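Pallel releases tide gauge data module for small harbours

Reading time: 4 minutes
Last updated: November

Pallel has released a new module for its harbour data platform that takes in readings from tide gauges, checks them and supplies them to chart and mapping software in a single format. The module, named Kallier, is available to existing licence holders and to port and harbour authorities taking out a licence for the first time.

Kallier is intended for small and medium harbours that run their own gauges but have no in-house data team. Many of these sites hold several years of water level readings in spreadsheets, logger files and printed tables. The records are often referred to different datums, and the datum is not always stated. A survey carried out in the same harbour may then be reduced to the wrong level, with an error that is hard to find later.

The module stores each reading with its gauge, its time in UTC, its datum and the offset used to convert it to chart datum. Where the datum is missing, the reading is held in a separate table and is not passed to any other software until a user has entered one. The original value is kept in all cases and can be exported without conversion.

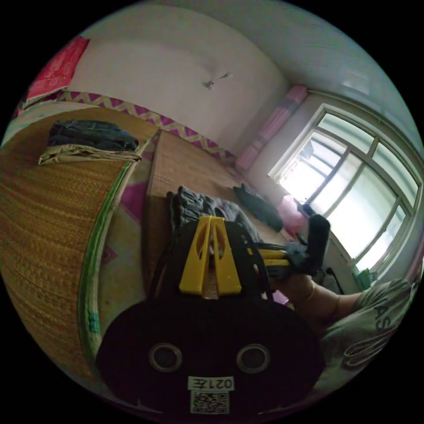
Incoming data is tested in two stages. The first stage looks at single readings and marks values outside the limits set for the gauge, repeated values and gaps in the time series. The second stage compares the readings with the predicted tide for the site and marks any period in which the difference grows steadily, a common sign of a fouled stilling well or a drifting clock. Marked readings are never deleted. Each carries a code showing which test it failed, and the user decides whether it is used.

Kallier was tested on two gauges before release. The trial archive contained 2610 daily files, of which 2175 passed both stages without any action by a user. The remaining 435 were marked for review. Most of these came from one gauge over a single winter, when the logger had been restarted several times without its clock being reset. The corrected record has been reloaded and is now used by the harbour's survey contractor, Fuchs Hydrographic.

"The checks themselves are standard," said Darcy Trevaskis, product manager for water level data at Pallel. "The work went into keeping a record of what was done to each reading and by whom. If a surveyor asks why a value was changed, the harbour office can now answer from the same screen."

Processed readings can be viewed as a graph or a table, or added as a layer in desktop GIS software. The layer shows gauge positions, the latest accepted level and the time of that level. Users can also request a tidal correction file for a chosen period, at intervals of one minute or longer, for use in survey processing. Exports are available as CSV and NetCDF. A metadata record is written with every export and lists the gauge, the datum, the offset and the tests applied.

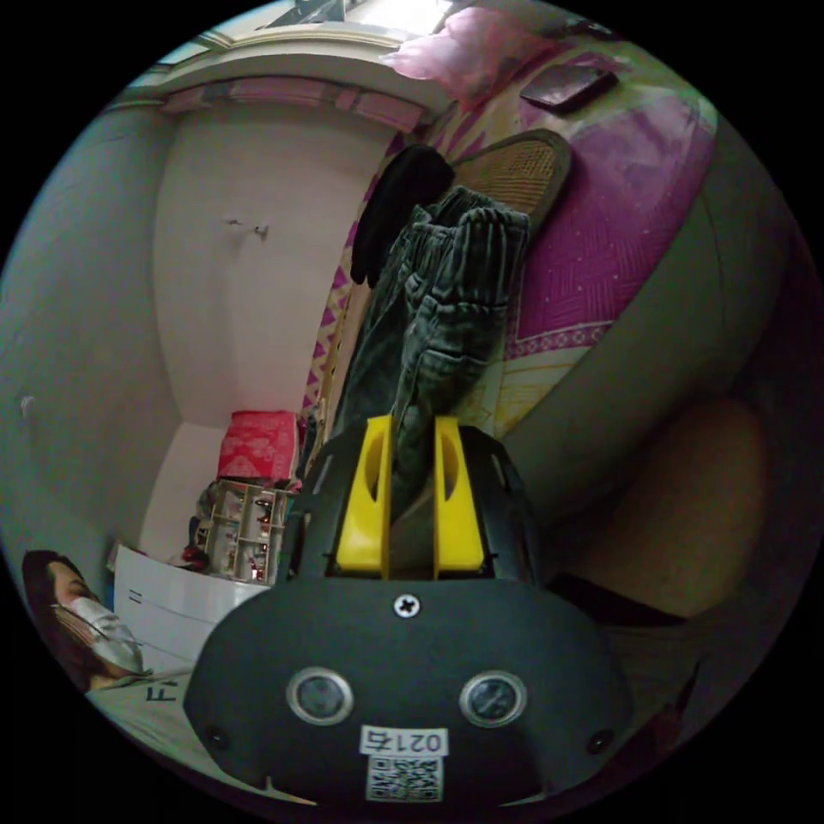 Gauges can be connected directly over a mobile data link or through a shared folder on the harbour's own server. The module reads the file formats of the most common loggers. Other formats can be described in a short text file, and a template for this is supplied with the user guide. Kallier does not replace a gauge maker's own control software and cannot be used to change the settings of a logger.

Access is set by role. An administrator can add gauges and change datum offsets, an editor can review marked readings, and a viewer can see and export accepted data. Every change to an offset is logged, and the earlier offset stays attached to the readings it was used for.

The standard licence covers up to 20 gauges at one authority. Larger networks are priced separately. Holders of a current Pallel licence can add the module at their next renewal or part way through the licence year, in which case the fee is reduced in proportion.

Loading of older records is offered as a separate service through Camus Marine Data, which will scan and key printed tide tables where no digital copy exists. Harbours wishing to use the service should supply a sample of each type of record, along with any benchmark sheets they hold for the gauge site.

An online demonstration of the module can be booked through the Pallel support desk. The user guide and the list of supported loggers are available on request from the same address.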